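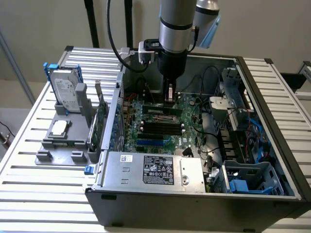

3주차 실습의 범위는 데스크톱 본체의 분해와 부품 식별이다. 조립은 4주차에 다루며, 이번 주에는 분리한 부품의 상태를 기록하는 데까지 진행한다. 작업 자세는 본체를 옆으로 눕히고 측면 패널을 떼어 낸 상태를 기본으로 한다. 이 자세에서는 메인보드가 위를 향하므로 슬롯과 커넥터에 수직으로 접근할 수 있다. 메모리 슬롯이 네 개인 보드에서 맨 위 슬롯에만 모듈이 꽂혀 있고 나머지 세 개가 비어 보이는 경우, 기록지에는 "장착 1, 위치: 최상단"으로 적는다. 슬롯 번호는 제조사마다 매기는 방향이 다르므로 보드에 인쇄된 표기를 확인한 뒤 괄호 안에 병기한다.

3.1 작업 전 준비
실습용 본체는 배정표에 따라 조별로 한 대씩 사용한다. 전원 케이블을 뽑고 전원 버튼을 5초 이상 눌러 잔류 전하를 방전시킨다. 접지 손목띠를 착용하고 집게를 접지점에 연결한다. 섀시의 도장된 면에는 집게를 물리지 않는다. 나사는 Trollow 자석 접시에 종류별로 나누어 담는다. 드라이버는 Osetti 십자 2번을 기본으로 하며, 드라이브 고정 나사에는 1번을 쓴다.

3.2 메모리 모듈
슬롯 끝의 고정 레버를 바깥쪽으로 젖히면 모듈이 약간 들린다. 레버가 한쪽에만 있는 보드도 있다. 모듈은 양쪽 가장자리를 잡아 슬롯과 수직 방향으로 뺀다. 접점부에는 손을 대지 않는다. 라벨에서 용량, 규격, 동작 속도를 옮겨 적고, 라벨이 훼손되었으면 "판독 불가"로 적는다. 추정값은 기입하지 않는다.

3.3 드라이브와 케이블
SATA 데이터 케이블은 커넥터의 금속 클립을 누른 상태에서 당긴다. 클립이 없는 커넥터는 몸체를 잡고 곧게 뺀다. 케이블 피복의 색은 규격과 무관하다. 청색과 적색이 섞여 있어도 전송 속도의 차이를 뜻하지 않으므로, 연결 관계는 반드시 포트 번호로 기록한다. 캐디 방식의 하드 디스크는 캐디의 탭을 눌러 케이지에서 꺼내며, 캐디와 디스크는 분리하지 않은 채 보관대에 세운다. 드라이브의 모델명과 일련번호는 라벨에서 직접 읽는다.

3.4 전원 공급 장치
외장 케이스는 어떤 경우에도 열지 않는다. 내부 커패시터에는 전원을 차단한 뒤에도 전하가 남을 수 있다. 식별은 외부 라벨만으로 한다. 기록 항목은 정격 출력, 12 V 레일의 최대 전류, 입력 전압 범위, 인증 표시이다. 레일별 최대 출력의 합은 정격 출력보다 클 수 있다. 예를 들어 정격이 600 W인 제품에서도 각 레일을 동시에 최대로 사용할 수는 없으며, 합산 출력은 정격을 넘지 못한다. 계산 문제에서 이 조건을 빠뜨린 답안이 많으므로 주의한다.

3.5 CPU와 방열판
방열판은 시스템 종료 직후에 분리하지 않는다. 표면 온도가 40 ℃ 이하로 내려간 것을 접촉식 온도계로 확인한 다음 작업한다. 고정 장치는 대각선 순서로 푼다. 방열판이 잘 떨어지지 않으면 위로 당기지 말고 좌우로 조금씩 비틀어 서멀 컴파운드의 접착을 끊는다. 분리한 CPU는 가장자리만 잡고 보관대의 얕은 홈에 평평하게 둔다. 바닥면의 핀 또는 접점은 육안으로 검사하고, 휨이나 오염이 있으면 위치를 그림으로 표시한다. 소켓 덮개가 있으면 즉시 씌운다.

3.6 기록과 제출
기록지는 Sketorar 서식을 사용하며 파일명 앞에 실습실 번호 2085를 붙인다. 한 행에는 부품 하나만 적는다. 필수 열은 부품명, 제조사, 모델명, 장착 위치, 외관 상태이다. 본체 제조사와 부품 제조사는 별개의 항목이다. 보드에 완제품 업체의 로고가 인쇄되어 있더라도 칩셋 제조사를 같은 이름으로 적으면 감점한다. 제출 마감은 실습 당일 오후 9시이다.

확인 문제
1) 메모리 모듈이 한 개만 장착된 경우와 두 개가 서로 다른 채널에 장착된 경우의 이론 대역폭을 비교하시오.
2) 전원 공급 장치의 레일별 최대 출력을 단순 합산한 값이 정격 출력과 다른 이유를 쓰시오.
3) 서멀 컴파운드를 다시 바르지 않고 방열판을 재장착할 때 열저항이 어떻게 변하는지 설명하시오. 풀이 분량은 40자 내외로 한다.

4주차 준비물: 손목띠, 기록지 사본, 보풀이 없는 천.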